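Robots & Automation
7 min read

Can a machine do the chores yet? Pictures of the work at hand

Fri 5 September

Most people who ask about robots want to know one of two things. At home, they want to know when something will pick up after the kids. In a shop, they want to know when something will clear a bench or fill a tote without a person standing next to it. Both come down to the same small job: find an object, close on it, carry it, and let go of it in the right spot.

The pictures on this page stay with that job. The objects are a toy-sized soccer ball and a small orange thing with a ring in it, on a cloth mat printed with big blocks of red, yellow, blue and white. The arm is white, with two black fingers and a lot of cable. Between the pictures are notes on where the chores stand, from what we have seen in homes and small shops since August, and some of the questions readers send in most.

Fingers low over the mat, the ball right under the gripper:

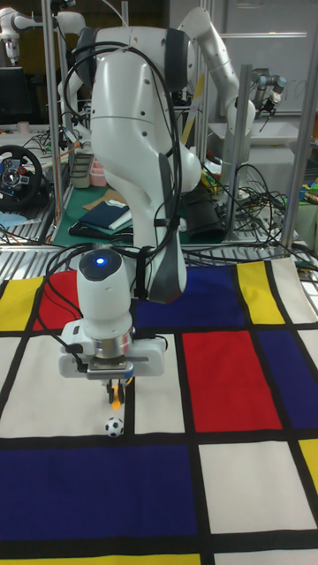
Small objects are where most of the trouble is. A cardboard box has flat sides and stays where you put it. A ball rolls away if one finger touches it before the other does. Thin plastic toys lie flat, so the fingers have to come down almost to the table to get a hold, and if they come down too far they press into whatever is underneath. People do this by feel and don't think about it. A machine with stiff fingers has to get the height right first.

Cloth makes it harder. A bed, a rug or a tablecloth has wrinkles, and a wrinkle can change the height of a small object by as much as the object is thick. Fingers can also pinch the cloth and bring it up along with the toy. Anyone who wants a tidy-up machine for a living room should ask to see it work on a rug.

We kept a list of chores over the summer and sorted them by how close they are. The list is short and leaves a lot out.

Floors. Done, more or less. Robot vacuums have been doing floors for years, and the better ones find their way back to the dock most days. They still need the floor cleared first, and that is the chore people want taken off their hands.

Picking up toys. Partly there. In a fixed spot with good light and a small set of known objects, an arm can do it. Across a whole room, with stuffed animals, puzzle pieces and one sock, it is slow and misses things.

Dishes. Loading a rack with plates of one shape is possible. A normal sink with a pan, two glasses and forks at the bottom is a different job. Wet glass is slippery and hard for cameras to see.

Laundry. Moving a pile from one bin to another works. Folding works for towels and some shirts, slowly. Turning a sleeve right side out is still a job for a person in every home we visited.

Filling bins on a bench. Close, and in some shops already running. The parts are all alike, the bins stay in one place, and there is a person nearby when something jams.

Wiping down. Easy on a flat, empty surface. The hard part is lifting the things that sit on it, wiping under them and putting them back where they were.

What the easy ones share is that somebody has already done half the work. The floor is clear, or the parts are all the same. Take that away and the machine slows down a lot.

The ring end of the orange piece held in the fingers, with the ball on the white below:

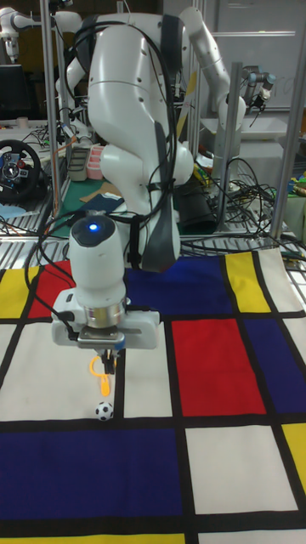 Can I buy an arm today that will put away toys at home?

You can buy an arm, and for a reasonable price if you don't mind a small one. What you can't buy yet is one that comes out of the box knowing your toys and your shelves. Somebody has to bolt it to a table, set up the cameras and teach it each kind of object. That takes days the first time. After that you have a machine that clears one tabletop, and you still have to get the toys onto the tabletop. For most families a bin with a wide top is the better buy this year.

Shop floors are further along, so here is one case with numbers. Dundov packs small hardware kits in a building with six benches. The job we watched was putting one plastic clip and one rubber foot in each tray. A person does it in a few seconds and is bored by the second hour. They tried a single arm on one bench, on a run of 200 trays. The arm filled 83 of them before the first stop, and that stop was a clip lying on its edge against the wall of the bin. The fingers couldn't get on either side of it. A worker reached in, flicked it flat and pressed the start button.

The shop was happy with that. They didn't expect it to run alone. The worker at that bench now covers the one beside it as well, and the arm is moved off the job when the parts change to something bendy. They had looked at doing the whole line and decided against it after pricing the guards.

Riteck sells the sort of two-finger gripper that a lot of small shops start with. The fingers are straight and narrow and they swap out with two screws. We saw the same gripper in three places with three kinds of tip: bare, rubber-coated, and one with a notch that a worker had filed in by hand for holding tubing. The notch worked better than either of the others for the tubing and was no use for anything else. That is pretty normal. General tools do a lot of things fairly well, and a shop usually wants one thing done all day.

Redivari is a small apartment-cleaning outfit. They tested a wheeled base with an arm on it for 30 days in furnished rentals between guests. It carried used towels from the bathroom to the hall well enough. It could not strip a bed with a fitted sheet. It needed a cleaner to open the doors. The cleaners liked it for the towels, mainly in buildings with long hallways, and were less fond of getting it over the threshold strips. The test ended and the base went back. They say they would try it again with one that can handle a lever door handle.

A few things we look for when we watch one of these machines, in case you are going to a demo:

What happens after a miss. A good setup looks again and tries from another side. A poor one closes on air and carries the air to the bin.

Who puts the objects back for the next try. If a person resets the table every time, the chore isn't off anyone's list.

Whether the objects touch each other. Two toys side by side are much harder than two toys with space between them.

The speed of the video. Many clips are sped up, and the small print that says so is easy to miss. Time one full pick yourself, from the start of the reach until the object is let go.

What is on the table that the machine has never seen. Bring your own spoon or glue stick and ask if you can set it down. Most people running a demo will let you, and the good ones enjoy it.

The orange toy and the soccer ball on the same white block, fingers together and pointing down:

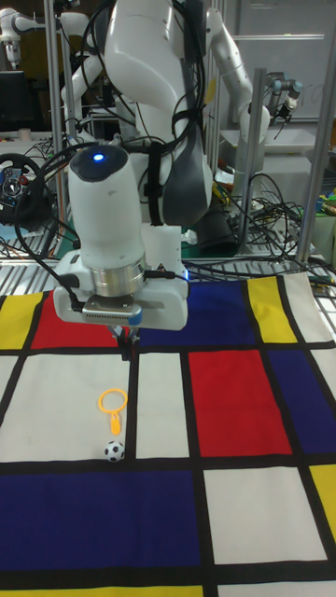
Why are these machines so slow compared with a person?

Mostly for safety and for accuracy. An arm that moves fast can hurt someone, so the ones meant to work near people are held to a low speed. The last inch above the object is slower still — a small error there knocks the thing over or sends it rolling. Some systems also stop to look and work out the next move before they make it. A machine can make up for this by working through the night, and that helps in a shop. At home it depends on whether you want an arm moving in the kitchen while you sleep.

Cost comes up in almost every letter, and we can only speak to it in a general way. The arm is one line on the bill. The stand, the cameras, the gripper, the guards and the hours of setup are the others, and in the small shops we visited the setup hours were the part people had guessed too low. Potgieter, a two-person repair shop that takes in vacuum cleaners and fans, bought a used arm to sort screws into cups. The arm itself was cheap. They spent most of a month of evenings getting it to tell two screw lengths apart, and then found that a tray with slots cut in it did the same thing. The arm now holds a work light and moves it when they press a pedal. They are pleased with it.

For homes, the first chore we expect to see done well after floors is clearing a known surface: a play table, a desk, a changing station. The edges are fixed and the height doesn't change. Light can be kept steady. The set of objects is small enough to teach in a weekend. Kitchens and closets will take longer, and stairs are a separate problem that we haven't covered here.

If you have a machine doing a chore at home or on a bench, send us the name of the chore, how long it ran before somebody had to step in, and what stopped it. The stops are more useful to us than the good runs. We'll add them to the list above as they come in.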